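Ticket 222: Handout pages printing blank
Opened by: Shafiq Wijesinghe
Status: waiting on Cluvine

Hi again! So I tried what Bożena suggested (clear the queue, restart the print server, say a little prayer) and we're still getting blank pages out of the Tiltby on the second floor. It's only the suturing workbook, too. Everything else I've sent it comes out fine, even the monster 40-page syllabus.

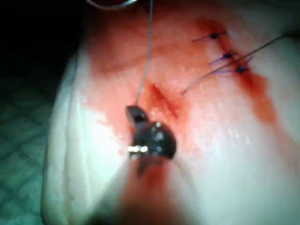

I exported the workbook again from Dumance at a lower quality, thinking the file was just too fat for the poor thing. It went from 100 MB down to 5, and guess what, pages 3 and 4 are still blank! Then I sent the same PDF to the old printer by the mail room and it printed the whole thing, slow as ever.

Update, 2018-09-23: Bożena swapped the driver for the generic one and now page 3 prints, but the margins are way off and page 4 is still missing. I've sent the log over to Cluvine. Could you leave this open until they write back?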